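Tornville Hall kitchen — food safety checklist with comments
Shared cooking evening, 11 January 2022
Checked by: Signe Backlund
Also present: Janaka Dewan (lead cook), Kjell Aasen (hall)

Menu as given to me: fish stew with coconut, pilau rice, flatbreads, cabbage and carrot salad, semolina cake. Expected at table: 200.

1. Hand washing
Pass. Soap and paper towels at both basins. The left-hand basin drains slowly. It did in December as well and has not been looked at.

2. Cold storage
Pass with comment. Main fridge read 4 degrees at the door and at the back. The small fridge under the counter read 9 and was full of yoghurt and cream. Everything in it was moved to the main fridge while I was there. Do not use the small fridge for dairy until it has been serviced. Drinks only.

3. Raw fish
Pass. Delivered on ice from Massawe at two o'clock, signed for by Janaka. Kept on the bottom shelf in lidded tubs. Blue board and one knife set aside for it. Please write the delivery time on the tub as well as on the sheet.

4. Rice
Needs action. The plan was to cook the rice at three and leave it in the pots until serving at half past six. Agreed on the day to cook in two batches, the second at ten to six, and hold both above 63 degrees. Any rice left at the end goes in the bin and is not sent home with guests.

5. Allergens
Needs action. Cards were out for the stew and the cake but not for the flatbreads, which are brushed with butter and have sesame on top. Marina Chatzigeorgiou wrote new ones before the doors opened. The salad dressing has mustard in it and this was missing from the sheet. Recipe cards should list every ingredient, including what is in bought spice mixes.

6. Spices and dry goods
Pass. Tubs closed and labelled. Two jars of ground coriander had no date and were thrown out. The Stenen flour is stored off the floor, as asked last time.

7. Probe thermometer
Pass. Tested in iced water and boiling water. Wipes next to it. Only one probe for the whole kitchen — a second would help when both ovens are in use.

8. Gas and ovens
Pass. The back right burner on the Zomum range lights at the third or fourth try. Konrad Kaufmann has the service number.

9. Tasting portions
Pass. Small portions put out in batches, nothing left standing over an hour. Clean spoon for each dish. Keep the nut dishes on a separate table at the next evening, with their own spoons.

10. Cleaning down
Pass. Worktops washed and then sanitised. Cloths to the wash at the end, not left over the tap.

Result: satisfactory, with items 4 and 5 to be put right in writing. Send the revised rice times and the full ingredient list to me before the next booking.
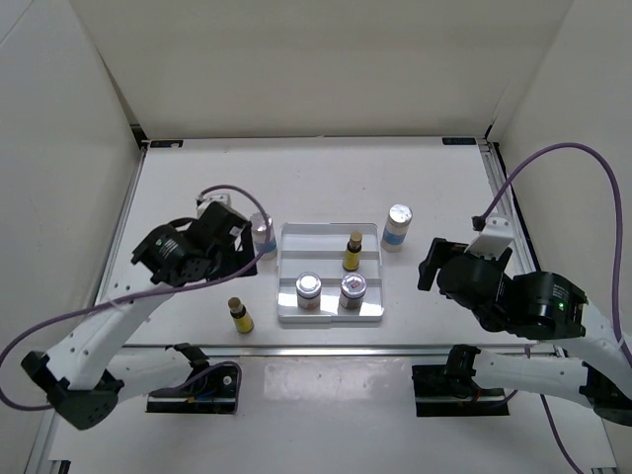 Follow-up
Small fridge: engineer to be booked (Kjell).
Left-hand basin: clear the trap (Kjell).
Allergen sheet: retype with mustard, sesame and milk added (Marina).
Second probe: price to be found (Janaka).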